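Washing a duvet cover in a rental unit
Posted by Travance3915

The laundry room in our building closes at 20:00 and its machines are rated for 16 pounds. Is it acceptable to wash a queen-size duvet cover together with clothing?

Ladik Residents Desk
It is permitted, but we advise against it. Small items collect inside the cover and remain damp. Please close all buttons before loading.
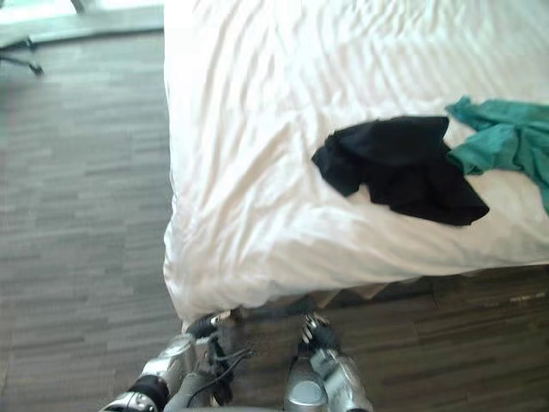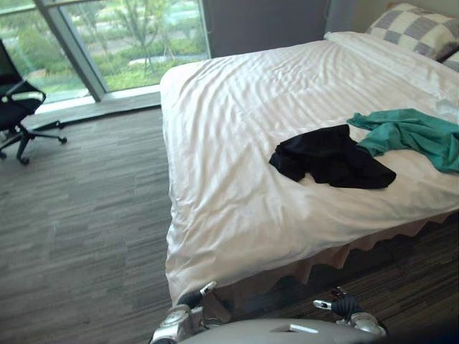
White duvet, with clothes on top.

Dark clothing should be washed separately in cold water. The duvet itself - as opposed to the cover - should go to a commercial machine of at least 18 pounds. Residents may use the Oteck laundry on the ground floor of the Uçar building.

mapleside_tenant
I wash mine with towels and it comes out fine. Dryer takes two cycles though.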